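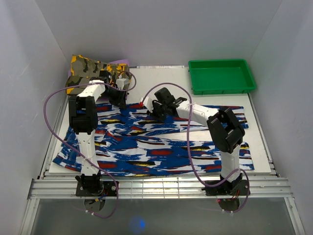
How long does a visitor need to stand at a folding demo before it makes sense to them?

Fifteen minutes, if somebody is talking the whole time. Left alone with the sign they gave it maybe two and wandered off toward the coffee, so next year we put a person there from the start and not from after lunch.

## September, open day, Pultora cell

Writing this up the same evening while I still remember what went wrong. I've left a copy on the Bogdan side of the shared drive too, so if you were on the other bench and want to add your half, go ahead and type straight into it.

We opened the doors at 10:00 and the first group was a bunch from Vomby, who do uniform repair and rental and who were mostly there for the sewing line upstairs. Nice people! They asked better questions than I was ready for. First one, before I'd even said hello properly: why clothes, when boxes are so much easier? I gave my usual speech about a box being the same box every time you pick it up, and a jacket being a new shape every time you put it down. One of them said she had a laundry room at home that could have told me that.

The plan on paper was three garments in a loop, spread, fold, stack, with the green tray on the side for anything we pulled out of rotation. I'd rehearsed with the plain stuff, T-shirts and a lavender thing that folds like a dream. Then I decided visitors would want something to look at and brought out the loud denim, the blue one with the paint all over it. Great crowd pleaser. Terrible rehearsal policy.

What the denim does, for anyone who hasn't had a turn with it:

- It's stiff enough that a grab near a seam brings up a whole panel with it, so the lift height from the T-shirt routine is no good. I raised it by hand between groups.
- The print fooled my eye as much as anything. I kept calling a fold where there was only a streak of paint, and I was sitting right there.
- Pocket flaps. See below, I have feelings about pocket flaps.

Teleop for the morning was me on the left arm and Gunnel Solberg on the right. She is so much smoother than I am, it's embarrassing. I hurry my wrist, she waits until the cloth stops moving and then goes. A kid in the second group asked if she was playing a video game and she said sort of, except the game can tear its pants. I let him watch the wrist view over my shoulder for a while and after that he wouldn't leave, and his dad had to come back for him.

OK, pocket flaps. The wrist camera is wonderful for them and also a bit of a trap. You come in low with the fingers apart and you get the topstitching, the metal button, the weave, everything huge, and you think great, I know exactly where I am. But you've lost the rest of the garment completely. You can be lined up beautifully on a flap and have no idea which way the sleeve or the leg or whatever it is goes from there. Gunnel's trick is to glance at the overhead view every time she's about to close, and to say out loud what she thinks she's grabbing. I tried it in the afternoon and felt silly and then got better, so fine, I'll do it.
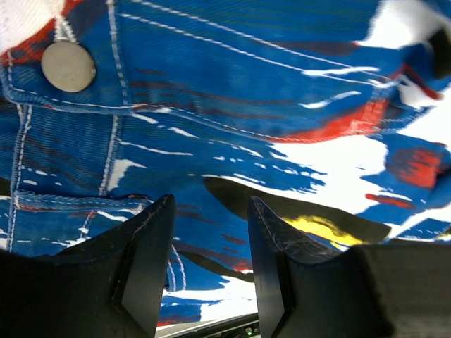
The other half of her trick is to stay off the button. Pinch the cloth beside it, with the flap lying flat, and let the stitching give you some thickness to hold. I went for the button twice in the morning and both times the fingers slid off the metal and I had to back out and start over in front of people. They clapped the second time. I think they thought it was over.

Rest of the day, in no special order:

The afternoon group was the big one, 25 people from Zaltetti plus a few strays. That's too many for our corner. The ones in back saw nothing but shoulders. Somebody suggested putting the overhead feed on the big monitor and I did that on the spot with a very long cable taped across the floor, and it worked so well I'm annoyed we hadn't set it up at breakfast. Several of them ended up watching the monitor with their backs to the cell.

Questions I got over and over: Is it doing this by itself? (Not in the morning, that was us. The policy runs were after 2:00, and I wrote AUTO on a card so I wouldn't have to keep saying it.) Does it know what a shirt is? (Ask me after a beer.) What happens if I put my hand in? (Please don't.) And how much does it cost, which I passed to the front desk every single time like the coward I am.

On the policy runs: 19 attempts with the plain garments and the camo one mixed in, and I let visitors pick the order. I'd call it a good showing on the plain ones and a mixed one on the camo, where it likes to fold the thing and then fuss with the near corner for ages. People loved the fussing. One man kept telling it "leave it, leave it," like you would to a dog. I didn't run the policy on the painted denim at all, it has hardly any training data on stuff that heavy, and I wasn't going to find out with Zaltetti watching.

The purple cables need attention. I'd given both arms extra slack so they could reach across each other, and with the board full of cloth the right one likes to lie down on the fabric and drag. It moved a hem on me at least once. I want a clip higher up, somewhere past the elbow, and I want whoever does it to swing the arm through its full reach before tightening anything (me, probably).

Also the glass under the rails shows every fingerprint. A small child found it at eye level and breathed on it with great concentration.

To do, roughly by how much it bugged me:

- [ ] Clip for the right cable, then check the left
- [ ] Second lift height saved as a preset for heavy denim
- [ ] Overhead feed on the big monitor, done properly, cable out of the walkway
- [ ] Bigger AUTO / BY HAND card
- [ ] More recordings with the painted denim, flaps open and flaps closed
- [ ] Ask Gunnel to narrate a session so the new people can hear how she does it
- [ ] Send Vomby the write-up on grasping near seams, they asked twice

Gunnel wants the first slot on the cell tomorrow for the flap recordings and I said yes, so leave the denim out and don't reset the lift height. It's 19 on the slider. If you find it at anything else, put it back and write your initials here.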